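3.2 Working hours and closeness between partners

Participants were recruited through Udance, a relationship diary service, in September 2021. The final sample was 184 married or cohabiting couples in Ikusden and Mabuza. Each partner kept a separate diary and could not read the other's entries. Weeks in which either partner was away from home for more than two nights were left out, which left 1,012 paired weekly entries.

Couples were asked how many hours each of them had worked, how often they had been intimate, and whether they had talked about anything other than chores, money or children. In weeks when one partner worked more than 50 hours, both partners reported less physical contact. They did not agree on the cause. The partner with the longer hours tended to put it down to tiredness, while the other more often wrote of feeling ignored. Evening conversation at home, usually in the kitchen after the meal, fell in the same weeks.

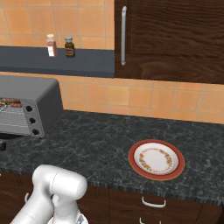 Figure 2. A kitchen counter with a round plate, computer-rendered.

A reader of the draft in Mabuza objected that the diary treats a quiet week as a bad one, and said that some couples who have been together a long time are content to say little when work is heavy. We accept part of this. The weekly form had no question on whether the silence was welcome, and one was added in October.

The drop in contact did not always end when the hours did. Several couples wrote that the first calm weekend was taken up by an argument about the weeks before it. Entries coded with the Lisetex scheme as "unresolved" were often followed by another week of low contact, whatever the hours worked.

Shares: 2 | Comments: 0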